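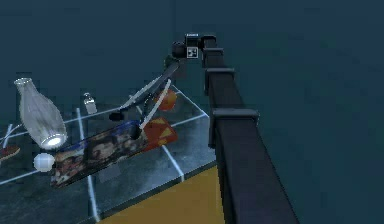
How often must the fire doors at the Botlow Centre be inspected?
Communal fire doors are inspected every quarter, and doors to individual offices and stores once a year. Doors on the main stair are also looked at in passing each week by the duty officer.

Botlow Centre, Flornurville
Internal fire door inspection: checklist with comments
Quarter ending September
Inspecting officer: Hendrik Rampersad, Premises Safety
Doors on register: 288
Doors due this quarter: 13 (ground floor east, main stair and basement passage)

Scope
This checklist covers internal timber fire doors, their frames, glazing, seals and fittings. External doors, roller shutters and lift landing doors are recorded on separate sheets. The inspection is visual and non-intrusive. No door was taken off its hinges and no frame lining was removed. Where the condition of the packing behind a frame could not be judged, the item is entered as "not inspected" and not as a pass.

Results are entered as Satisfactory, Attention or Fail. "Attention" means the work is to be done before the next quarterly visit. "Fail" means the door is reported to the duty office the same day and remains on the open list until it has been inspected again.

Section A: Access and identification

A1. Each door carries a register number on the hinge edge.
Result: Attention
Comment: Number missing on door 11 (basement passage, north). The edge has been repainted. A new disc is to be fixed and the register entry checked against the floor plan.

A2. "Fire door keep shut" or "Fire door keep locked" sign fitted at eye level, as appropriate.
Result: Satisfactory
Comment: The sign on the cleaners' store has been changed from "keep shut" to "keep locked", as requested at the last visit.

A3. Approach to the door clear on both sides.
Result: Attention
Comment: Folding chairs were stacked against the wall beside door 5, reducing the opening. Moved during the visit. Hirers of the ground floor rooms are to be reminded in the booking letter that the corridor is not storage space.

Section B: Door leaf

B1. Leaf free from holes, splits and warping.
Result: Satisfactory
Comment: Light scuffing at trolley height on both leaves of the double doors to the hall. No loss of material. Kick plates would prevent further wear, but must be of a type permitted by the door maker.

B2. No unapproved alteration.
Result: Fail
Comment: A cable hole has been drilled through the top corner of door 8 (records store). The cable has since been withdrawn and the hole left open. It is not to be plugged with ordinary filler. Pretorius has been asked to say whether an approved repair is possible or whether the leaf must be replaced. Departments are reminded that no cable, hook, coat rail or notice frame may be fixed through a fire door – this includes work by outside contractors.

B3. Gap between leaf and frame is even and does not exceed the limit given on the door data sheet.
Result: Attention
Comment: Door 3 has dropped slightly on the closing side and the gap at the head is uneven. The top hinge screws should be checked first. The gap remains within the limit when measured at the centre of the head.

B4. Gap at threshold within the limit given on the door data sheet.
Result: Satisfactory
Comment: The carpet on the first landing is to be renewed next year. The threshold gaps there must be measured again once the new floor covering is down, and the project officer should allow for this in the programme.

Section C: Seals and glazing

C1. Intumescent strips present, continuous and firmly seated.
Result: Attention
Comment: A short length is loose at the foot of door 6, hinge side. All other strips sound.

C2. Smoke seals undamaged and free from paint.
Result: Fail
Comment: The seals to doors 9 and 10 have been painted over on the corridor side and no longer flex. They are to be renewed along the full height and head of each frame. Painting contractors should be given the decorating note before they start, and it is recommended that a copy be attached to every works order.

C3. Glass free from cracks, with beads secure and the fire-rating mark legible.
Result: Satisfactory
Comment: The mark on the vision panel to door 2 is partly hidden by a poster for the autumn concert. Poster removed and handed in at reception.

Section D: Hinges, closers and locks

D1. Hinges secure, with no missing screws and no sign of metal dust or leaking oil.
Result: Attention
Comment: One screw missing from the middle hinge of door 12. The replacement must match the size and type of the others.

D2. Door closes fully onto the latch from any angle, without help.
Result: Fail
Comment: Door 7 (foot of main stair) stops short of the latch when released from a small angle. The Lomier closer was adjusted during the visit and improved, but did not perform the same way on every attempt. The unit should be replaced. Until this is done the duty officer is to check at opening and again at 6 pm that the door is fully closed.

D3. Hold-open devices release on the alarm signal.
Result: Satisfactory
Comment: Tested with the alarm company present. Both leaves of the hall doors released and closed in the correct order. The selector arm would benefit from cleaning.

D4. No wedges or other means of holding the door open.
Result: Attention
Comment: A wooden wedge was found on the floor behind door 4. The door was closed at the time. The wedge was taken away. The kitchen staff explained that the door is awkward when carrying trays, and a hold-open device linked to the alarm should be priced for this position.

D5. Locks and panic fittings operate freely from the escape side without a key.
Result: Satisfactory
Comment: None.

Section E: Frame and surrounding wall

E1. Frame firmly fixed, with no visible gap between frame and wall.
Result: Satisfactory
Comment: Packing behind the architraves not inspected.

E2. Service openings above and beside the frame properly sealed.
Result: Attention
Comment: There is an unsealed pipe sleeve above door 13, visible from the basement passage only. It appears on no earlier sheet and may date from the heating works. To be sealed with a tested product and photographed before and after.

Actions carried forward
Door 7: replace closer. Duty office informed. Priority.
Door 8: obtain written advice from Pretorius on repair or replacement. Contents of the records store to remain as they are, with no additional boxes.
Doors 9 and 10: renew smoke seals.
Doors 3, 6, 11 and 12, and the sleeve above door 13: one joinery visit is expected to cover these items, apart from the sealing work, which must be done by an approved installer.
Door 4: price for hold-open device to be sent to the building manager.

Items marked Fail will be inspected again on completion, and the signed sheet filed with the door register in the duty office. Queries about this checklist should be sent to Premises Safety, quoting the door number and section reference.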